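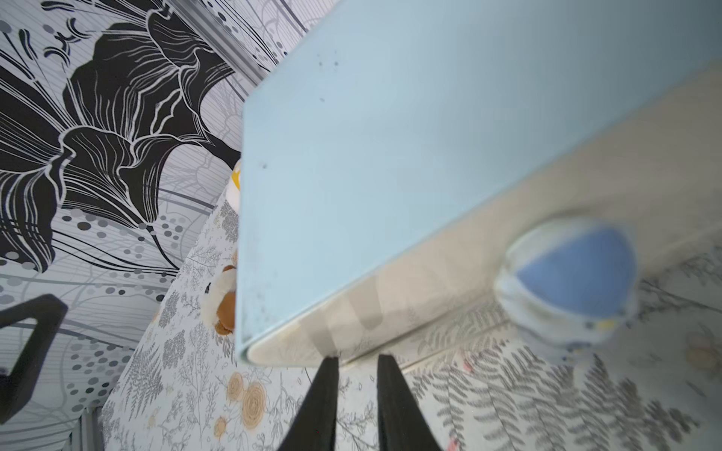
Pale blue, a bit scuffed.

So Rasovberg wants to charge us for the ferry lot now, $2 an hour, and I have feelings! I park there every morning in July (Graça Amaral does too, she's furious).
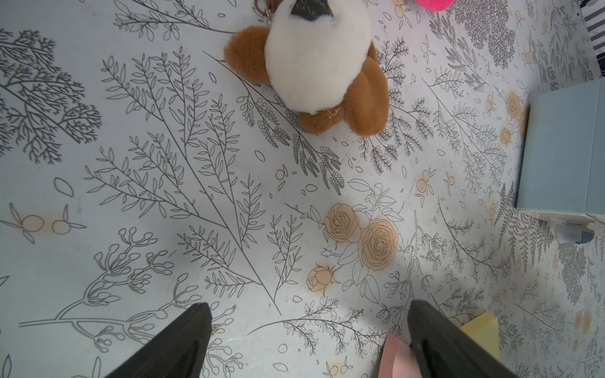

Fluffy thing on the leafy print.

Randi Fjeld says the first 15 minutes stay free. Great, but the ferry takes 11 to load!
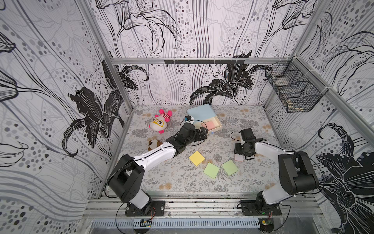

Big black flowers on the wallpaper.

I'm biking from Tarov until they vote.

We use cookies. Accept all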